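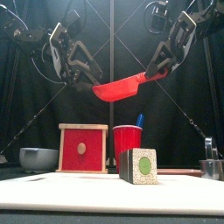 The two-arm trial at Endby compares the Altis and Hirkov controllers on a shared set of household objects. Handovers have proved the most demanding part of the program, particularly with the red toy knife, which one gripper must hold by the blade and the other by the handle. Each controller is allotted 100 attempts.

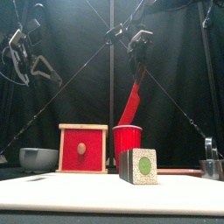 *Photography: Sethi Laboratory*

Placing a utensil in the cup is scored separately - a stricter test of wrist alignment. Results are due in November.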